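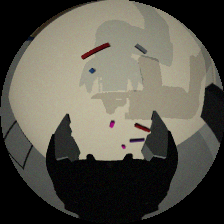 Opening slide: bits and pieces on a cream tabletop (computer render)

Okay, leave that one up while people find seats. Wait for the door to close.

Hi everyone, thanks for coming out in October drizzle. I'm Larysa Nazarenko and I'm going to talk about how we sorted out my grandmother's button tins – 79 of them, and yes, I've brought a couple. (Hold up the Pellano tin. Rattle it. People love the rattle.)

So, background. Gran sewed for half of Harnside and threw nothing away. When the house was sold the tins came to me, and they sat under my bed for 15 years before I opened one. Big mistake, opening one! I lost a whole weekend.

My first go was sorting by colour, like everybody does. It looks gorgeous and it's useless. You end up with a jar of greys and no idea whether any of them match. Svyatoslav Hrytsenko from the mending group put me on to sorting by the back of the button – shank or sew-through, two holes or four – and colour comes last. I was grumpy about it for a month and then I did the lot his way.

NEXT SLIDE. Storage. Don't get sucked into buying fancy drawers. I use old Usell biscuit trays with paper cups in them. Metal buttons live by themselves, well away from the old plastic ones, and if a tin smells like vinegar, open it outside please.

Tell the coat story here if we're not past 7:30. Skip the bit about the zipper.

NEXT SLIDE. Matching sets. Thread them on a loop of cotton as soon as you find two the same, don't wait for the rest. My favourite set is the green Stetsiuk ones off Gran's winter coat. Still two short – so if anyone has a spare, come and see me at the tea table.

Questions, then pass the tins around. Get the lids back before people go!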